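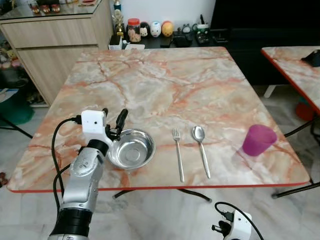

图3 折叠桌，桌面为粉白相间的大理石纹，左侧放有一只浅口不锈钢圆碗。

4.2 桌面上的石头：仿大理石纹与家里的“体面”

写到这一节我得先坦白一件事：我对仿大理石纹的兴趣，最早完全是私心。我外婆家吃饭的桌子就是这么一张，粉的底，橙红的纹路，折起来能塞到门后面去。小时候我趴在上面写作业，最爱干的事就是拿铅笔顺着那些纹路描，描着描着就描到了桌边，然后被骂。所以当我在访谈里第五次听到有人说“那种花纹嘛，看着干净”的时候，我心里咯噔一下，觉得这个“干净”值得单独写一节。

先说图3这一类桌面。橙红色的脉纹从奶油色和浅灰色的区域里穿过去，桌沿再收一圈细细的橘红边，底下是深色的金属折叠腿，站在浅灰的地砖上。懂石材的人大概会皱眉，我请教过做石材修复的Eirini Stefanou，她看了我整理的花纹样张，第一反应是笑，第二反应是问我能不能送她一份（我送了）。她的意见很直接：天然大理石的脉纹有走向，沿着裂隙走，一块板子上粗细的变化是讲道理的；而样张里不少花纹是“想到哪儿画到哪儿”，颜色也比她修过的石头要甜得多。可是她接着说了一句让我记了很久的话，她说这些花纹画的是人们记忆里的大理石。我后来在田野笔记里把这句话抄了两遍。

那么，谁的记忆？我的受访家庭里，从小家里有真大理石的一户也没有。他们对大理石的印象来自银行的柜台、饭店的大堂、医院的楼梯扶手，都是需要穿得整齐一点才去的地方。一位受访的阿姨讲得特别生动，她说她头一回去城里的饭店吃喜酒，手一直不敢往桌上放，后来自己成家买桌子，进了店一眼就挑中了带石头花纹的，“这下我想怎么放就怎么放”。我当时差点在录音里鼓掌！这段话里有两层意思，一层是向往，一层是收服，把那个让人拘束的表面搬回家，在上面择菜、揉面、给孩子剪指甲。过去的文献谈仿制材料，往往停在第一层，说这是对上层趣味的模仿，我觉得太快了一点。

顺便交代一下名称上的麻烦。我在3.1节里用的是“仿石纹桌面”这个统称，可受访者几乎没有人这么叫。有人叫“花石头桌”，有人叫“大理石桌”，还有人就叫“那张粉的”。合作者Thư Hứa在整理她负责的那批访谈时也碰到同样的情况，她那边的老人家用来指花纹的词，跟指云彩的是同一个。我们为此来来回回写了好多封邮件，讨论译文里到底用“纹”还是用“云”，最后决定各人保留各人的，在附录里列对照表。我到现在还是偏心“云”字，读起来桌子好像会轻一点。

再说颜色。我原先以为粉色是给年轻夫妻准备的，婚房嘛，喜气。翻了Grulcombe的一册旧商品目录之后，这个想法站不住了。目录里粉白、绿白、灰白三种花纹是并排卖的，货号1388的那款粉白色，文字说明写的是“耐脏，适合多子女家庭”，一个喜字都没有。我拿这页去问受访者，好几位都点头，说酱油滴上去看不太出来，番茄汁就更看不出来了。橙红色的脉纹替番茄汁打了掩护，这种理由写进论文多少有点寒碜，可它出现的次数远远多过“好看”。当然“好看”也有人说，而且说的时候往往要压低一点声音，像是承认了什么不该承认的事。

往更早追，仿石纹的历史可就长了。墙面上刷石纹、木柱上画石纹，各地都有老传统，我在第二章已经梳理过，这里只补一条零碎的材料。Gonell家族作坊留下来的账簿里，1838年有一笔给客栈重漆桌面的记录，备注里要求“纹要红，要像肉”。我头一次读到的时候以为自己看错了，又请人帮我核对了原文，确实是像肉。我没有能力解释这条备注，它跟我手里的主要材料也隔得太远，不敢硬连。只是每次看到偏橙红的脉纹，我都会想起那位不知名的客栈老板，想知道他最后满意不满意。

桌上放什么，也是我每家必问的。答案里出现得最勤快的是不锈钢的盆和碗，几乎每户都能端出来几只，浅的和面、拌凉菜，深的泡豆子。有意思的是，受访者谈到不锈钢时从来不谈花纹，谈的都是声音：搁在石纹桌上是一种响法，搁在水泥台上是另一种响法。有位受访者闭着眼睛都能听出家里人是在哪张桌子上放碗，他说搁在饭桌上那一声“比较闷，像在跟你商量事情”。我本来只准备了关于视觉的问题，录音听多了才发现自己漏掉了半个世界，后面的访谈提纲因此加了一组关于声音的问题，前面做过的几户我又厚着脸皮打电话去补问（多数人很客气，有一位嫌我烦）。

折叠这件事也得提一提。带折叠腿的桌子在家具分类里通常归到“临时家具”，Marín的室内调查表就是这么归的，跟躺椅、晾衣架放在一栏。可在我访谈的家庭里，折叠桌一点都不临时。有一户的桌子用了20年，搬过2次家，桌腿的铆钉都换过了，桌面还是那张桌面。所谓能折叠，对他们来说更像一种保证：需要的时候地方能腾出来，过年来客能打地铺，孩子学走路能有块空地。真正折起来的日子一年也没几天。我在编码的时候为这个纠结了很久，最后另设了“可收而常开”一类，Rivolora工作坊上有位听众说这个类名像武功招式，我觉得挺好，就没改。

关于磨损，我的材料比较不均匀。多数受访者能指出桌面上某一块“发白”的地方，并且讲得出是怎么来的：烫的，热锅底直接放上去；刮的，切西瓜没垫板；还有一家说是孩子拿橡皮擦硬擦纹路，以为那是谁画上去的（我听了很有共鸣）。这些痕迹很少有人想去修。Eirini听我转述以后有点惋惜，她说印上去的花纹磨掉就是磨掉了，不像石头还能往下打磨出一层新的来。受访者那边倒不怎么惋惜。一位大叔的说法是，磨白的地方正好当记号，他的酒杯就放那儿，别人不许占。

这一节的材料有几个明显的短板，我也老实写下来。访谈对象以女性和年长者为主，租房的年轻人太少，他们对这类花纹的态度很可能完全两样，我零星听到的说法里，既有嫌土的，也有专门去旧货店淘的。另外，我自己对这种桌子有感情，提问的时候难免带着笑脸，受访者看我喜欢，说不定就多夸了几句。Thư在交叉编码时把我那批访谈里的“正面评价”往下调过一轮，文中引用的都是调整之后的版本。旧货店那条线索，我打算四月份再去跑一趟，结果放到4.4节里和塑料桌布一起谈。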